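Okine Wedding Costs: README

Hi, and thanks for opening the readme first! Okine is a little collection of wedding budgets that I've been putting together since I got married and found that every "average wedding cost" article I read was quoting some other article. I wanted the line items. What did people pay for chairs? Did the cake person charge for delivery? So I started asking couples for their spreadsheets, and they started sending them (people love to share these once it's all over), and now there's enough to be worth posting.

What's in it

There are 729 weddings in this release. Each one has a row in weddings.csv, and everything the couple paid for is in items.csv, one line per bill. The two files join on wedding_id. There's also a folder called notes with the free-text comments from couples who said I could share them, and if you only have ten minutes, read those and skip the numbers. Somebody's paragraph on tent heaters is better than anything I could write.

Columns in weddings.csv

wedding_id: a number, means nothing, don't sort by it and expect dates to line up
month: month only, no day and no year
region: pretty broad on purpose
guests_invited: what the couple told me
guests_fed: what the caterer billed for, when we have it
venue_count: 1, 2 or 3
total_paid: in dollars, after refunds
planner: yes, no, or "my aunt" (I kept that as its own value, it came up a lot!)

Columns in items.csv

wedding_id: same as above
category: venue, food, drink, clothes, flowers, music, photos, paper, travel, rings, other
label: whatever the couple called it
quoted: the first price they were given
paid: the last price they paid
deposit: blank if they couldn't remember

The gap between quoted and paid is my favorite thing in the whole set. Flowers creep up. Music hardly moves. Drinks go all over the place, mostly depending on who was pouring.

How the budgets were collected

Couples fill in a form or send me a spreadsheet, and I type it over into the same layout. I tried doing that part with a script called Pemameo, which I wrote on a long weekend and which still lives in the tools folder. It's fine at reading totals and terrible at reading anything with a service charge on it, so I check every row by hand now. If a couple sends receipts, I go with the receipts over the spreadsheet. If the two are more than $400 apart, I write back and ask.

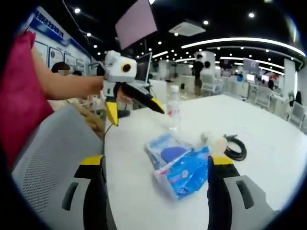

Things I changed

Names, addresses and vendor names are out. Where a label gave away too much ("Grandma's church hall on the corner of..."), I cut it down to something dull like "hall rental." Prices paid in other currencies were turned into dollars using the rate for the month of the wedding. I rounded the totals but left the line items alone, so they won't add up to the penny, and please don't file an issue about that one, I have plenty!

Things that are off

The big one is who sends in budgets. People who kept a spreadsheet are people who keep spreadsheets, and I suspect they spend a bit differently from everyone else. Small courthouse weddings are badly underrepresented. I'd love more of those, even if the whole thing is one license fee and a lunch.

Gifts in kind are messy too. If your cousin baked the cake, it's in there as 0, with "gift" in the label. Take those out before you work out what a cake costs. I forgot to do this in version 2 and made cake look like a terrific bargain.

Honeymoons are not included. Rehearsal dinners are, if the couple paid. Rings are in, but I left a lot of them blank, as plenty of people would tell me what they spent on napkins and then clam up about the ring.

The Landry split

If you're comparing your results with mine, use the file landry_split.csv, which marks each wedding as one for fitting or one for testing. It's named after the street I lived on when I made it. Weddings with the same venue are always on the same side of the split.

Using it

Go ahead and use it for school, for articles, for planning your own day, whatever you like. Please say where you got it, and please don't try to work out who anyone is. If you're writing one of those "average wedding" pieces, use the median, I'm begging you. A handful of very large parties pull the mean way up.

Version notes

Version 3 adds the deposit column, fixes the cake problem, and folds in the Clilbridge budgets, which used to be a separate download with its own category names. February was short on entries before and looks a lot healthier now. The old files are still in the archive folder if something of yours depends on them.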